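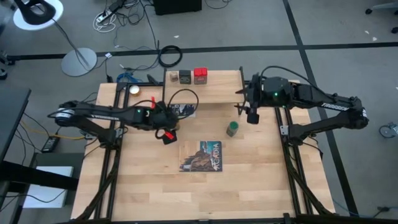
The Testimonial

Bláthnaid Egan had announced her retirement from Givton Ladies 3 times, and the club had bought a cake for each.

"This is the last one," said Sqalli, the coach, lowering it on to the physio's bench. It had 126 on it in blue icing, one for every try, and a candle stuck in the 6.

"I mean it this time," said Egan. Her left knee made a noise like a gate.

They were playing Boscombe, who had sent a young side with excellent teeth. The winger opposite her was called Trostetti and had asked, very politely, whether she was somebody's mum.

Egan spent most of the match admiring Trostetti's back as it went away from her. Then, with four minutes left, a pass bounced off the referee and into her arms. She fell over. The line was underneath her — she checked twice.

In the changing room they all looked at the cake.

"I could turn the 6 into a 7," said Sqalli, holding a butter knife.

"You'd ruin it," said Egan. She ate the 6, candle aside, and wiped her fingers on her shorts. "What time's training?"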